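How I book a serviced apartment for a longer trip

I've done this enough times now that I have a routine, so steal it!

1. Pick the neighborhood first. For my stay in Zumow I wanted to be within 15 minutes of the tram, and that cut my list down to 11 places.

2. Email before you book. Ask about laundry, linens and the deposit. Michalski (the building I ended up in) took 20 percent off for a full month — only when I asked, though.

3. Check the arrival hours. Mine closed the front desk at 2 p.m., so I had to get a door code ahead of time.

4. Take a slow first morning. Grab a coffee, walk the block, find the grocery store and the pharmacy.
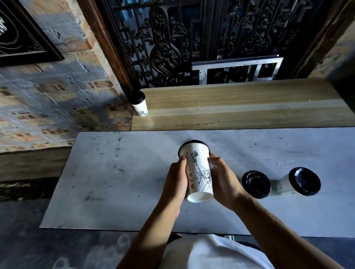

5. Go over the inventory list. Note any chips or stains and email it to the desk the same day.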